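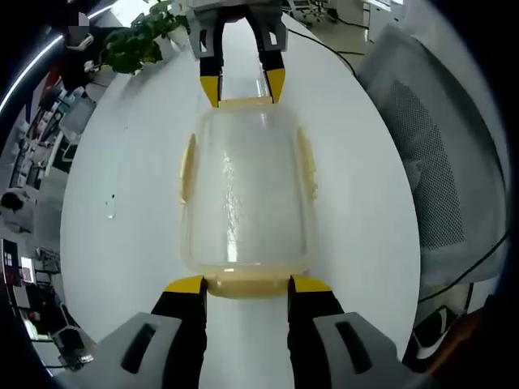
What happened with the Gosumon grippers?

During October, several operators of the Gosumon hand-held gripper reported that the jaws continued to close after the trigger had been released. The fault was most noticeable on thin-walled items such as a clear plastic food container, where the yellow fingertips bear directly on the ends of the box and the walls have little stiffness of their own. In the first confirmed case a container lid split at a latch and a fragment left the table. There were no injuries. Clunis withdrew the affected units the same day and opened an investigation under Jonatan Fagerlund, Equipment Safety Manager.

Which units are affected?

Hand-held units fitted with the Correa return spring, serial numbers 183 through 795. The serial number is engraved inside the battery door. Units outside this range use an older spring and may remain in service, subject to the daily check described below.

What caused the fault?

The return spring was supplied with a coating that wears off in use and collects in the trigger guide. Once enough of it has built up, the trigger stays partly pressed and the motor goes on receiving a closing signal. The force limit in the software did not stop the motor, as it had been set for rigid objects. Both findings were confirmed on the test bench at Brultidik, where a returned unit was cycled 2000 times.

Is there a danger to the operator's hands?

The closing force is not high enough to break bone, but it can pinch and bruise, and a finger caught between the tips may be hard to withdraw while the motor is running. The greater concern is brittle plastic. Eye protection is now required for all work with lidded or latched containers, including for anyone standing within arm's reach of the table.

What should I do if the jaws do not release?

Do not pull on the object. Set the gripper down on the table with the object still in it, press the red stop button on the handle, and wait for the status light to go out. The jaws can then be opened by hand with the release lever. Tag the unit and report it before beginning any other work.

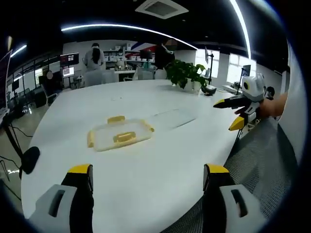
Where two operators share a table, both must stop when either one reports a fault. The second operator should place his or her own gripper on the table before offering assistance.

What is the daily check?

Before the first task, squeeze and release the trigger ten times with nothing between the jaws. They must return to fully open each time. A unit that hesitates even once is to be tagged and set aside. Results are entered on the equipment log and kept for 100 days.

May I clean the trigger guide myself?

No. Solvents and compressed air push the residue farther into the housing. Cleaning and spring replacement are carried out only by the equipment desk.

Will recordings made with a faulty unit be discarded?

Not automatically. Aisyah Lubis, who is responsible for data review, is comparing the jaw position log with the trigger log for each session. Sessions in which the two disagree will be marked and kept apart from the main set. Operators do not need to repeat any task unless they are asked to do so.

When will repaired units be returned?

Units are returned as they pass inspection. A repaired unit carries a green dot beside the serial number. Any unit in the affected range without a green dot must not be used.

Last reviewed: 30 Jan 2023

Related items
Reporting an Equipment Fault
Eye Protection at Shared Tables
Battery Storage and Charging
Gosumon Gripper: Setting the Force Limit
Equipment Desk Hours and Contacts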